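# Clearing the Kitchen Table: Storage for Small Items in the Florari Apartment

Final report, Household Design Project, Jornness College, spring term
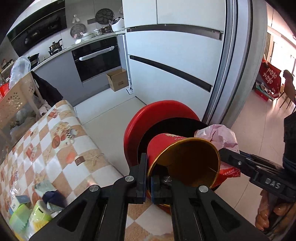 *Figure 1. Red cup with gold-colored interior and the round red container behind it, Florari kitchen. The table is on the left.*

## 1. Background

Our course asked us to choose one surface in a real home, study how it is used, and propose a change that costs little and can be undone. We chose the table in the kitchen of the Florari apartment. It is used for meals, for homework, for sorting shopping and for packing things that are going out of the house. Most evenings part of it has to be cleared before anyone can eat.

We didn't want to design a new table or ask the family to throw things away. The question was whether small items could be given fixed places close to where they are used.

## 2. The room

The table is close to the cooking area. A beige plastic shelf with a floral cut-out pattern on the side stands behind it, and the stove and range hood are on the far side of the room. The shelf holds baskets and bags, and its top fills up quickly. Jackets also end up next to it, which makes the side panel hard to reach.

The table has a checkered cloth in cream and peach, printed with seashells, starfish and small coffee cups. The family asked us to keep it. We had first planned to mark zones on the table with colored tape. The pattern is busy enough that tape was hard to read against it, so we dropped that idea in the first week.

Along one edge of the table is a group of small things: a lime-green plastic basket with a wavy edge, a small teal box, a white packet, a dark blue cloth. We called this "the edge group" in our notes. Its contents change but the group is nearly always present, and the green basket tends to stay in the same spot while other things gather next to it.

## 3. Method

The work took 6 weeks. We visited in the late afternoon, before dinner, when the table was busiest. On each visit we did the following:

1. Sketched the table from above on squared paper.
2. Marked every covered square.
3. Asked whoever was home which items had a place somewhere else.
4. Put everything back the way it had been.

Free area was worked out from the sketches in square centimeters and averaged over the visits. We did not move anything before sketching, and we did not tell the family in advance which day we would come.

We sorted the items into groups by use. Tableware and its containers were one group. Bags and wrapping were another. Papers, packets and labels made up a third, and everything else went under "other," which got too large and should have been split.

## 4. What we found

Before any change, the average free area was 2723 square centimeters. This is enough for one place setting and a glass, but not for two people to sit across from each other.

Bags and wrapping caused more trouble than we expected. A plastic bag weighs almost nothing, but it bulges and takes up as much space as a full box. Nothing can be stacked on it. The family keeps bags to use again, so throwing them out was not an option.

Tableware that comes with its own container was the second problem. The red cup and round container in Figure 1 are a good case. A round container wastes space in the corners of a shelf, and a cup stored separately from it takes up a second spot. When we asked where the cup belonged, we got different answers from different people.

Small papers and labels took up little area. They did make the table look untidy, and they stuck to the cloth when it was wiped.

## 5. The change

We made 2 additions, both from materials we already had or could buy cheaply.

**The Coria tray.** This is a shallow open tray for the edge group, sized so that the green basket fits inside with room next to it for a box and a few packets. It can be lifted off the table in one move before a meal. The name comes from the street where we built it.

**The Bepari bag holder.** This is a fabric tube, open at both ends, that hangs from a hook near the shelf. Bags go in at the top and come out at the bottom. Our first version was too narrow and the bags jammed. The second was sewn wider, with a looser elastic.

We also suggested that jackets go back to the hall. This was followed for a few days and then it wasn't.

## 6. Results

With the tray and the bag holder in use, the average free area rose to 3265 square centimeters. The tray itself counts as covered area in this figure. With the tray lifted off, the table can be set for two.

The bag holder was used every day. The tray was used most days, though larger things were sometimes set on top of it — mainly shopping — and then it couldn't be lifted. The round container still has no agreed place. We tried it on top of the shelf, but it had to be moved each time someone wanted a basket.

## 7. Limits and further work

We studied one table in one home, and only in the late afternoon. The family knew what the project was about, and they may have tidied more than usual. Our sketches are accurate to one square of the paper, so small differences between visits mean little.

A second tray, deeper and placed on the shelf, could take the cups and their containers together. We drew this version in April but did not have time to build it. The drawing is in the appendix with the sewing pattern for the bag holder and the table sketches.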